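Can a robot arm do gear fitting yet, or am I dreaming?

Small workshop, we build gearboxes for the Pusitz feeders. All day it's little steel-coloured spur gears onto a plate. Boring, fiddly, my thumbs hurt. Got quoted 649 a month to rent an arm. Worth it?

Dark mat, white round plate, three gears at the plate and one still out on the mat. That's the sort of job.

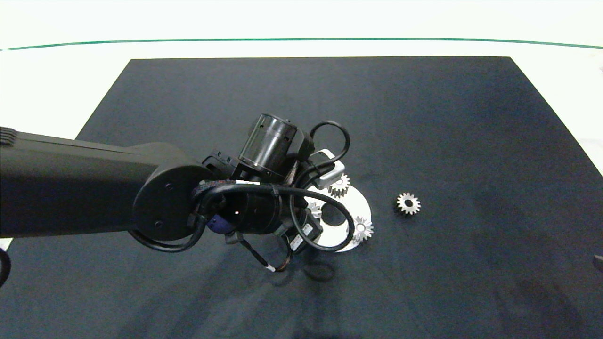 Mirela Dantas
Sort of. Picking up is fine, meshing teeth is where they jam. Ours at Zadis managed 39 out of 41 on a good mornign, then sulked after lunch. Ask for a trial on your own parts.

Berisha242
no. buy a jig

Farosis
Depends on volume. Under a few hundred a day I'd stick with hands tbh. Shiny plates can confuse the camera too, so try matt ones if you cna.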